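How to Make Cultured Butter at Home

Cultured butter is made from cream that has been soured with live bacteria before churning. The process takes two days, most of it waiting. The method below follows notes by Venla Jääskeläinen, who taught the butter class at the Plalangate dairy school.

What you need

561 g heavy cream, pasteurized but not ultra-pasteurized
50 g plain yogurt or buttermilk with live cultures
Fine salt, optional
A glass bowl, a stand mixer, a fine strainer and a spatula
Ice water, at least 300 ml

Check the cream label for gums or stabilizers. Carrageenan slows the separation and leaves the butter greasy.

Step 1: Culture the cream

Stir the yogurt into the cream in the glass bowl. Cover with a clean cloth and leave at room temperature for 27 hours. The cream is ready when it is thick and smells sour and slightly nutty. In a cold kitchen, allow a few more hours. Throw it out if you see pink or blue spots.

Step 2: Chill

Move the bowl to the refrigerator for two hours. The cream should be cool but not stiff when it goes into the mixer. If it is too warm, the fat smears and holds buttermilk.

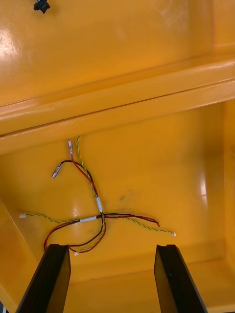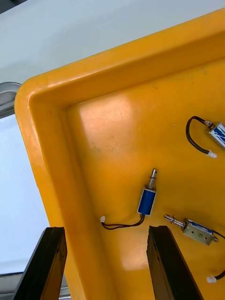
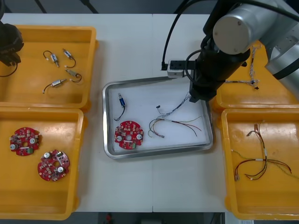

Yellow plastic in all three views; the stainless-steel tray is in the last.

Step 3: Churn

Fit the whisk attachment and run the mixer at medium speed. The cream will pass through soft peaks and stiff peaks, then turn grainy. Drop to low speed at this point and drape a towel over the bowl. Stop when yellow grains separate from thin liquid.

Step 4: Drain and wash

Pour everything through the strainer. Keep the buttermilk for pancakes or bread. Return the butter to the bowl, add a third of the ice water and press with the spatula. Pour off the cloudy water. Repeat until the water runs clear, usually three washes.

Step 5: Salt and store

Press out the remaining water and pat the butter dry. Work in salt at 1 to 2 percent of the butter's weight. Wrap in parchment and refrigerate. Salted butter keeps for three weeks, unsalted for one. Both can be frozen.

Troubleshooting

Cream will not separate: it is too cold. Let it stand for ten minutes and churn again.

Butter tastes cheesy after a few days: buttermilk was left in. Wash longer next time.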